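Honderach Kitchen Sink Set: data card

Version of June 2, 2023. Maintained by Lina Kanaan.
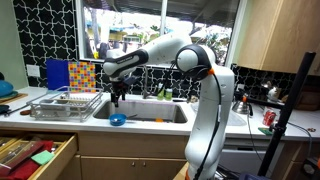 Honderach is a set of 1673 still pictures of household sinks and the worktop on either side of them. It was put together for work on naming and locating washing-up items: bowls, plates, boards, racks, bottles, pan handles. Each still comes with a plain text file listing the items that two annotators agreed on.

Contents

stills/ — the pictures, one folder per kitchen
labels/ — one text file per still, same base name
kitchens.txt — short notes on each kitchen
splits/ — training list (1000), test list (the remainder)

Kitchens

There are 10 kitchens, each with a short code name. Irnine and Tyagi have steel sinks and white worktops. Zultano has a ceramic sink and very little worktop, so most of its items are stacked. Lighting was left as found in all of them.

Labelling rules

An item is labelled if at least a third of it can be seen. A bowl standing on a plate gives two labels, plus a third if there is a board underneath. Cutting boards are labelled as boards whether they lie flat or lean against a wall. The rack and whatever stands in it are labelled separately. Bottles by the tap are marked "bottle" with no guess at the contents. Where only a handle shows, use "handle"; do not infer the pan.

Wall tiles, switches and the tap are not labelled. Patterned splashbacks caused false boxes in version 1, and roughly 700 of these were removed by hand.

Known problems

Cutlery lying in the sink is under-labelled. Small items along the back edge of the worktop are labelled unevenly between kitchens — the rule for them changed in November and older files were not redone. Colour names are free text, so "teal" and "blue" may refer to the same plate in different files.

Corrections

Send the still's base name and the line to be changed. Fixes go into the next version.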